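发件人:Anong Chareonsuk
主题:Re: 水费、漏水,以及浴室到底要不要重做

诸位邻居:

先引一段上次的来信,免得有人说我断章取义。

> 各楼住户:
> 四月的总表比分表之和多出 41 方水。我个人认为是浴室普遍老化所致,建议全楼统一改造,由 Lindqvist 报价。每户先交 500 元意向金,多退少补。
> 另,请大家夜间不要冲马桶,影响读数。
> ——Cestetti

关于夜间冲马桶一事,我年纪大了,恕难从命。其余几点,逐条回复。

1. **41 方水去了哪里。** 我把分表抄录重新加了一遍,311 室被漏掉了。不是漏水的漏,是漏抄的漏。补上之后差额小了一大截,剩下的我怀疑在地下室那根总管上,那里的墙皮从我搬来那年就开始起泡,每年都有人拍照,每年都没有下文。

2. **“浴室普遍老化”。** 这个“普遍”我不太敢领。柜子是白的,台盆是白的,马桶也是白的,人字拼的木地板看着比我的膝盖年轻。
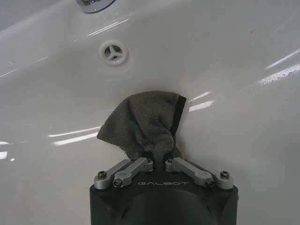
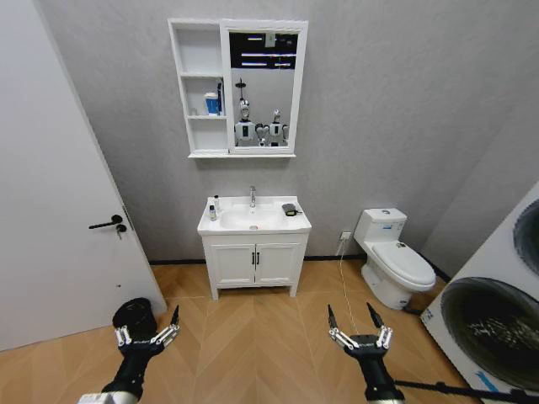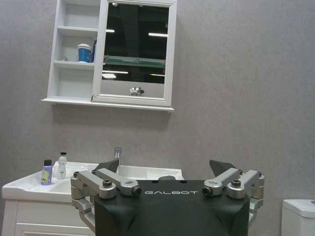 3. **意向金。** 我查了一下“意向”的意思,大致是“想一想”。想一想要 500 元,比我上过的任何一门课都贵。在看到书面报价之前,我这边先免费想着。

4. **为什么只有 Lindqvist 一家。** Ledaleo 和 Flostgate 也都做管道,电话打得通,也肯上门。我两家都问了,都说先查总管,再谈别的。Flostgate 的人还问我,是谁想出来先砸浴室的,我说是集体智慧。

5. **自查的办法。** 睡前关掉所有龙头,记下分表的数,早上再看一眼。马桶水箱里滴几滴食用色素,别冲,过半小时看盆里变不变色,变了就是底阀该换了。一个底阀的钱,诸位少喝两杯咖啡就有了。色素请用蓝的或绿的,去年我用了红的,把来借扳手的邻居吓得不轻。

6. **溢水口。** 有人在楼道里问我,台盆后壁那个小圆孔是不是漏水的地方。那是溢水口,水位太高时让水走的,请不要拿玻璃胶封上。已经封上的,也请悄悄抠开,我不会问是哪一户。

7. **接下来。** 我提议先请人查总管,费用按户平摊,查完把结果原样发到这个列表里,包括难看的部分。同意的回一个“同意”即可,不必附上对我人品的看法。反对的请写明理由,字数不限,但请不要再用全大写的英文,我们这栋楼里没有人是聋子。

另外,回信时麻烦把下面的引文删一删。上一轮讨论我往下翻了很久,翻到底只有两个字:“收到”。

Anong Chareonsuk
09/06/2018

又及:地下室的钥匙在我这里,要看总管的来敲门,晚饭时间除外。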